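Mekeck opens orders for its table-clearing kit
27/11/2018

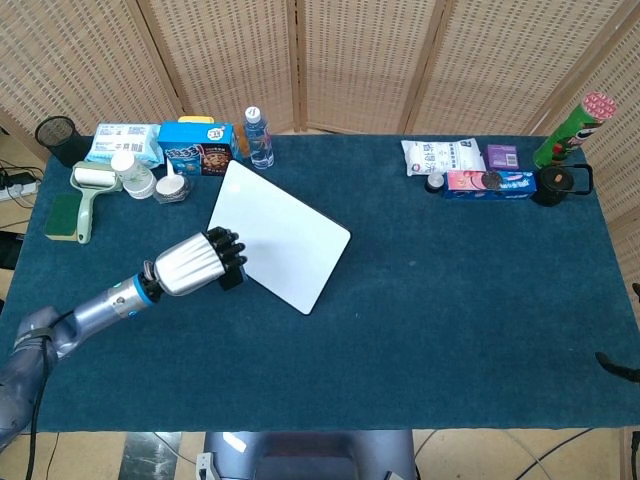 What does a buyer get for the price? The kit comes with one arm, one hand with several fingers, the control software and 9 hours of remote training for the staff who will use it.

Mekeck has set the price at 3,000 dollars for a rental of one season, and the first deliveries will go to Heltwood and Jumura. The company showed an early version to customers in September, but at that time the software could be used only by its own engineers.

"We wanted that a shop or a small laboratory can start without a programmer," said Samira Bataineh, who leads the product team. The kit is made for mixed household goods, such as snack boxes, bottles and cups, and also for flat things like a small whiteboard, which are more difficult for the fingers to lift.

Nabil Twal of the reseller Najjar has tried the kit and finds the setup clear - but he would like a longer warranty. The present one covers 1,000 working hours. Spare fingers are sold separately, and Mekeck will publish the list of parts before the first delivery.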